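Aitken 403 Worktable
Made in the Eltum shop at Mirgate
Fixed-height legs or crank legs, four top colors

We've been building worktables for a long time and the 403 is the one we keep for ourselves. There's one in the office under the mail, one in the packing room, and one that Ross Gillies took home for his daughter's sewing and has never brought back. It's a big, plain, heavy table, and we love it!

The idea behind it is simple enough. Most home worktables are either desks that somebody has made a little stronger, or shop benches that are too tall, too deep and too ugly to have in a room where you also eat. We wanted a table you could cut a quilt on, repot tomatoes on, take a lawnmower engine apart on, and then wipe down for a birthday party. Ross drew the first one on the back of a lumber receipt, and the legs haven't changed much from that drawing.

The frame

Steel, welded at the corners, powder coated in gray. The two long rails run the full length under the top, so you can clamp anywhere along the front without hitting a bolt head (people who clamp a lot will know how nice this is). The rated load is 300 pounds spread over the top. Please don't stand on one end of it to change a light bulb, even though every person in this building has done it.

Each leg has a leveling foot that screws in and out by hand. Old houses have terrible floors. Put the table where it's going to live, lean on each corner in turn, and give the foot under the light corner a turn or two until the rocking stops. If you move the table across the room you'll need to do it again.

The crank version swaps the fixed legs for telescoping ones and adds a fold-away handle on the right side. It's slow, on purpose – the gearing is low so you can raise the table with things still on it. We've been asked for a motor many times, and so far we like the crank better. It's quiet and there's no cord to trip over.

The top

The standard top is 1,740 mm long, and yes, we know that's an odd number. It's the longest piece that would go around the landing in Ross's stairwell, and by the time we thought to round it off we had already made the jigs. It has worked out well. It's long enough for a door laid on its back with a little hanging over, and it'll still fit through most apartment hallways if you stand it on edge.

We offer tops in beige, slate, white and a dark green that we think is badly underrated. Beige is the one most people order, and it's a good choice for small work. Dropped pins, screws and seeds are easy to spot on it, and it doesn't throw glare back at you under a ceiling light the way white can. Slate hides pencil marks and coffee. Green is for people with taste.
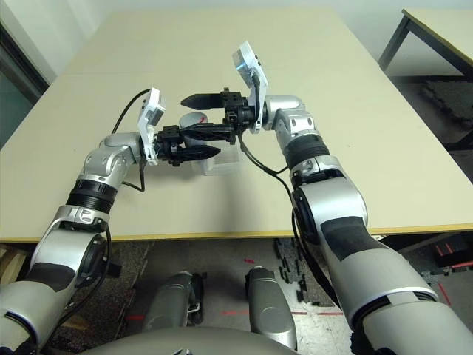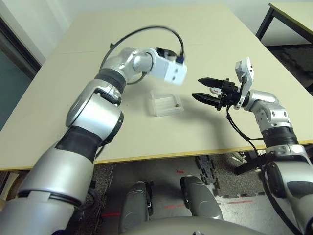
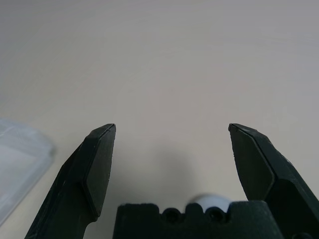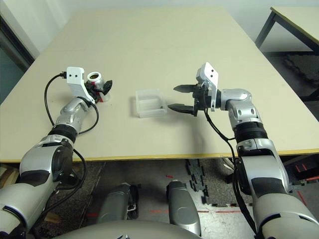
Color: beige.

The edge band is the part we get the most mail about. We put it on before the final trim so the corner comes out slightly rounded, and your forearms will thank you after a long evening of leaning on it. If you ever knock a piece loose, send us a note with your top color and we'll mail you a strip and the right glue. Warm the old glue with a hair dryer first and it peels off in one go.

Cleaning and care

Warm water and a drop of dish soap does nearly everything. For marker, try a soft eraser before you reach for anything stronger. Dried wood glue pops off with a plastic scraper if you let it go fully hard – it smears when it's half set and then you'll be at it all afternoon. Skip scouring pads and anything with bleach in it. Hot pans need a trivet, same as on any other table.

If you cut with a knife, use a mat. We say this every year at the April open house and every year somebody shows us a picture of a long straight scratch. You can't sand it out, but you can flip the top over! Both faces are finished the same way, and the mounting holes are set so the top goes back on either side up.

Putting it together

The 403 comes in two boxes. The top is in the flat one, so get a friend to help carry it. Lay the top on a blanket, set the frame on it upside down, and start all 12 bolts by hand before you tighten any of them. The wrench is in the small bag taped inside the frame. Once everything's snug, turn the table over with a person at each end, lifting by the rails and keeping your hands off the legs.

Don't overdo the bolts. Snug plus a quarter turn is plenty. Check them again after the first month or so, when everything has settled in.

Add-ons we like

The Brinex drawer hangs from the rails on two clips and goes on without tools. It's shallow, made for scissors, rulers, pencils and the other flat things that wander off. You can slide it to the left or the right side, and left-handed people tell us this matters a great deal.

The lower shelf is slatted steel, and it's where most of us end up keeping the sewing machine or the box of extension cords. It stiffens the frame a bit too, so if you plan on hammering, get the shelf.

Casters fit the same threads as the leveling feet. All four lock. We'd suggest them for garages and classrooms and leave them off anywhere with thick carpet, where the table will just sit there looking stubborn.

Questions we hear a lot

Can two people work at it? Easily, side by side or across from each other. There's no crossbar at knee height, so you can sit on any side.

Can it live outside? Under a covered porch, fine. In the rain, no.

Do you make a shorter one? We do, on request, at the same price, and it takes longer to make than the regular size (those jigs again). Call the shop in the morning and ask for Ross, who'll want to hear all about what you're planning to do with it.

Do you take the old table away? Sorry, we don't, but the legs on most old tables make very good tomato stakes.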